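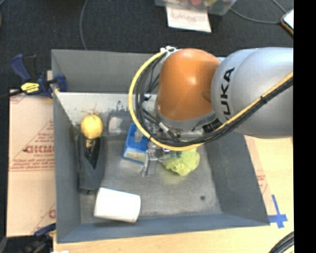

회색 통에 담긴 갖가지 생활용품.

12월에 카브데일에서 이스트빌로 이사했다. 전에 살던 집은 79제곱미터였고 새집은 44제곱미터다. 방이 하나 줄었고 베란다 창고도 없어졌다. 월세가 내려간 대신 짐을 절반 가까이 정리해야 했다. 그 과정을 적어 둔다.

처음에는 방별로 정리하려고 했다. 부엌부터 시작했는데 하루 만에 그만뒀다. 가위가 부엌에도 있고 거실에도 있고 신발장에도 있어서, 부엌만 봐서는 뭐가 몇 개나 되는지 알 수가 없었다. 그래서 종류별로 바꿨다. 문구류, 공구, 전선과 충전기, 그릇, 수건과 이불, 책 순서로 했다. 옷은 따로 날을 잡았다.

제일 오래 걸린 건 전선이었다. 어느 기계에 딸려 온 건지 모르는 어댑터가 한 서랍 가득 나왔다. 집에 있는 기기를 다 꺼내서 하나씩 꽂아 보고, 맞는 게 없는 건 소형 가전 수거함에 넣었다. 맞는 건 마스킹테이프에 기기 이름을 써서 플러그 쪽에 감았다. 줄 가운데에 붙이면 나중에 멀티탭에서 뽑을 때 안 보인다.

책은 세 상자까지만 가져가기로 정했다. 다시 읽을 책인지 따지기 시작하면 끝이 없어서 상자가 차면 거기서 멈췄다. 요리책 두 권은 끝까지 고민하다가 자주 보는 쪽만 복사하고 아랫집 파디메 툰제르 씨에게 드렸다. 파디메 씨는 답례로 올리브 절임 한 병을 주셨다. 짐을 줄이는 중이었지만 이건 이사 전에 다 먹었다.

그릇은 생각보다 쉬웠다. 둘이 사는 집에 국그릇이 여섯 개면 손님이 와도 된다. 이가 나간 것, 뚜껑이 없는 반찬통, 행사에서 받은 머그컵을 먼저 뺐더니 찬장 한 칸이 비었다. 큰 냄비는 남겼다. 일 년에 몇 번 안 쓰지만 김장 때 없으면 곤란하다.

가구 중에는 식탁을 팔았다. 중고 게시판에 올렸더니 그날 저녁에 연락이 왔고, 다음 날 카디르 유르트라는 분이 동생과 같이 와서 들고 갔다. 다리를 미리 분리해 놓았는데도 현관에서 한 번 걸렸다. 큰 가구를 팔 사람은 문 폭을 재서 글에 같이 적어 두는 게 좋겠다. 책장은 사겠다는 사람이 없어서 대형 폐기물로 신고했다. 스티커를 사서 붙이고 내놓으면 되는데, 이사철이라 수거까지 엿새가 걸렸다. 이삿날 직전에 신고했으면 맞추지 못했을 것이다.

이삿짐은 가브몬트라는 업체에 맡겼다. 아침 7시에 와서 점심 전에 다 실었다. 상자마다 옆면 두 군데에 들어갈 방 이름을 써 두었더니 물어보는 일이 적었다. 윗면에만 쓴 상자는 쌓아 올리니까 글씨가 안 보여서 결국 다시 열어 봐야 했다. 다음에는 전부 옆면에 쓸 생각이다.

새집에 와서 후회한 것도 있다. 긴 빗자루를 버렸는데 현관 앞 계단을 쓸 일이 매주 생긴다. 여분 커튼도 버렸는데 안방 창이 전보다 넓어서 다시 사야 했다. 창 크기는 계약할 때 재 두었어야 했다. 반대로 혹시 몰라서 가져온 서류 정리함은 놓을 자리가 없어 아직 신발장 위에 있다.

남은 일은 욕실 선반 달기와 주소 변경이다. 은행과 보험은 바꿨고, 도서관 카드는 아직 예전 주소로 되어 있다. 선반은 타일에 구멍을 내도 되는지 집주인에게 물어봤고 답을 기다리는 중이다.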